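About the Brenmont Field Heritage Center

Brenmont Field began as a grass landing strip on the flats east of the Skemness River and became a training station for Army aviators before the First World War had ended. The Brenmont Field Heritage Center preserves the records, buildings and memory of that station and of the men and women, military and civilian, who have served there. The Center is located in the former base fire house on Betancur Avenue, inside the municipal airport boundary and a short walk from the old parade ground.

Our Mission

The Center collects and cares for materials relating to the military use of the field, and makes them available to veterans, their families, students and the general public. It is an independent nonprofit educational institution. It receives no direct funding from any branch of the armed forces, although it works closely with the reserve units still stationed on the north side of the airfield.

History of the Field

The original station consisted of canvas hangars, a water tower and a row of frame barracks. Most of these were removed between the wars, when the field was placed on caretaker status and the land was leased for hay. Construction resumed on a large scale shortly before the Second World War. Permanent barracks, a hospital, a chapel and two steel-arch hangars were erected in less than a year, and the main runway was extended across what had been the Clodholm farm. The farmhouse was retained as quarters for the station commander and is still known locally as the Clodholm House.

During the war years the field was used for the training of mechanics, radio operators and ferry crews. Civilian employees from Brenmont and the surrounding townships worked in the engine shops, the laundry, the parachute loft and the motor pool. Many of them were women entering industrial employment for the first time, and their personnel cards form one of the most frequently requested parts of our holdings.

After the war the station passed to a fighter-interceptor wing, later to a transport group, and finally to reserve control. The active installation was closed and the greater part of the property was conveyed to the city for use as a municipal airport and business park. Of the 61 wartime buildings recorded on the closing survey, 20 remain standing. The Center maintains a descriptive file on each of them, including those now in private use.

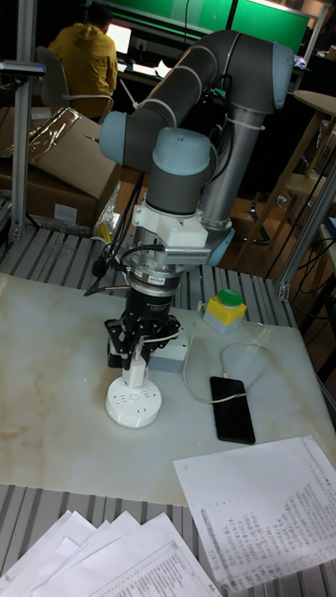 Maribel Muñoz

The Heritage Center was organized by former members of the transport group, who had held an annual reunion at the field each August and had begun to bring photographs, unit rosters and flight logs with them. The first displays were mounted in a corner of the passenger terminal. When the city offered a long-term lease on the fire house, the members raised the money for a new roof and heating system, and the building was opened to the public the following summer. The brass pole and the hose-drying tower were kept in place.

Collections and Archives

The permanent collection includes uniforms, insignia, flight equipment, ground vehicles, maps, base newspapers and a complete run of the station telephone directory for the postwar period. The archive occupies the second floor and is open to researchers by appointment. Finding aids may be consulted in the reading room.

The oral history program has recorded 428 interviews with persons connected to the field. The earliest were made on cassette tape and have since been transferred to digital files. Transcripts are available for most interviews, subject to any restrictions placed on them by the speaker or the speaker's family. Persons who served or worked at the field in any capacity and who wish to be interviewed are invited to write to the archive. Interviews may be conducted at the Center, at home or by telephone.

Donations of original material are reviewed quarterly. The Center is unable to accept live ordnance, classified documents or aircraft, and asks that no items be mailed without prior arrangement.

Education

School groups from the third grade upward are received throughout the academic year. The standard visit lasts two hours and consists of a guided tour of the galleries, a map exercise and a walk to Hangar 2 when airport operations allow. A separate program for high school classes makes use of original documents from the archive and is adapted to the course of study of the visiting teacher. Around 100 classes are received in a typical school year.

Public lectures are held in the engine bay from fall through spring at 7:00 p.m. Admission is free.

Leadership and Staff

Rocío Villanueva, Executive Director, is responsible for the general administration of the Center and for its relations with the city, the airport authority and the reserve units. She came to Brenmont from the state historical office, where she supervised the survey of former military properties.

Percy Paucar, Archivist, oversees the reading room and the oral history program.

Ulises Guzmán, Curator of Collections, has charge of the galleries, the vehicle storage building and all loans to other institutions. He served for nine years as an aircraft maintenance technician before entering museum work.

Nilton Arango, Coordinator of Education, arranges school visits and the lecture series.

Visiting the Center

The galleries are open from 10:00 a.m. to 4:00 p.m. and are closed on federal holidays. Parking is available on the east side of the building. Visitors should enter the airport by the Betancur Avenue gate, as the north gate is reserved for military traffic. The ground floor is fully accessible, and archive materials can be brought down to the first-floor study room on request.

Requests for service verification or personnel records should be directed to the appropriate federal repository. The Center does not hold official military personnel files and cannot issue replacement discharge papers or medals.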